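Sep 4, 2019. A long thread on learning to repair my own clothes in a second language. I write it in small parts, please be patient with me. 🧵

1/ In April I moved to Nalden for work. My winter coat came with me and its lining did not survive the trip. The tailor near the station asked 64 for a new lining. The coat cost me less than this when I bought it used. So I decided to learn.

2/ In my first language I know perhaps ten words for sewing, all from my grandmother. In English I knew "needle" and "thread" and "button." I did not know "seam allowance." I did not know "selvage." I read it as "salvage" for two weeks and thought it was the part you can save.

3/ The library in Nalden has one shelf of sewing books. Most are from before I was born. This is good for a learner, because the old books explain everything slowly and have drawings for each step. The new ones send you to a video.

4/ First word that gave me trouble: "nap." I knew it as a short sleep. In fabric it is the direction in which the small hairs lie. You pass your hand one way and it is smooth, the other way and it resists. If you cut two pieces in opposite directions, they will look like two different colors in daylight.

5/ I learned this from a mistake, of course. My first patch was cut upside down. Under the kitchen lamp I saw no difference at all. At the bus stop I saw it very well, and I think the bus driver also.

6/ Second word: "ease." A sleeve is often a little bigger than the hole it goes into, and you must persuade the extra cloth to disappear without a fold. The book says "ease in the fullness." I read this sentence many times. It is beautiful and it did not help me.

7/ What helped was pins. Many more pins than the book says. I put the first at the top of the shoulder, the next at the underarm, and then I divide each space in half until there is no loose place left.
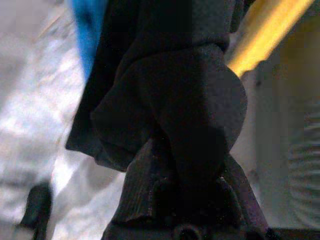
8/ About thread. I bought the cheapest at the market, 15 spools in one plastic box, and it broke every few stitches. Then a woman at the fabric counter of Varghese told me to pull a piece between my hands before buying. If it snaps easily, put it back. She also told me to buy a shade darker than the cloth, never lighter.

9/ I asked her how to say the thing where thread becomes a small angry ball under the cloth. She said "bird's nest." We have almost the same expression at home, only with a different animal. This made me happy for the whole afternoon.

10/ Needles: change them. I used one needle for the entire spring and believed that I had weak fingers.

11/ Hand stitches I now use, in order of how much I like them:
- backstitch, for anything that must hold
- slip stitch, for closing a lining
- running stitch, only for basting

"Basting" is also something you do to a chicken. I have accepted this.

12/ Somebody will ask about a machine. I tried one in the evening class at Tralska, the community center across the river. It is fast and I was afraid of it. The teacher let me sew on paper without thread until my lines were straight. After the second class I could follow a curve, if the curve was generous.

13/ The class is six evenings. You bring your own scissors and the thing you want to repair. Most people brought trousers. One man brought a tent. The teacher speaks quickly, but she draws everything on the board, so I understood more than I do at my office.

14/ Pressing! I did not know that "press" and "iron" are different verbs. To iron, you slide. To press, you put it down, wait, and lift it up. If you slide on wool, it can stretch, and then it will not go back where it was. Use a damp cloth between. My collar would like me to repeat this: use a damp cloth between.

15/ The lining took me until the end of summer. The left armhole I opened and sewed again three times. The hem is not equal everywhere, and there is a place at the back vent where I would prefer you do not look.

16/ For those who want to begin, I would take a pillowcase or a kitchen towel first. A coat was too ambitious. Also write down the new words with a small drawing beside each one. My notebook has now a drawing of "dart" which looks like a shark fin, and I never forgot it.

17/ I still do not know the difference between "mend," "repair" and "fix" for clothes. My feeling is that you mend a sock, you repair a coat and you fix a zipper. If you are a native speaker, please correct me in the replies. Next I want to try the pocket.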